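Mostyn Pantry Labels, version 2

A text file of 1,131 shelf-life notes for spices, flours and other dry goods, one per line. Fields are name, months and source. Ground spices are listed apart from whole ones. 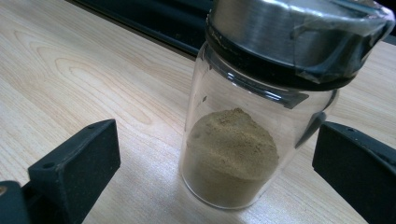 Mohandas Mathew wrote in September that the cumin entry was too short, and it now reads 18 months.

There are 68 entries with no source. Treat them as guesses.

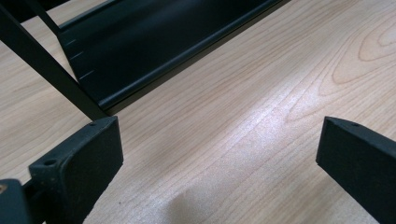

Can I reuse the list? Use it freely and keep the file name.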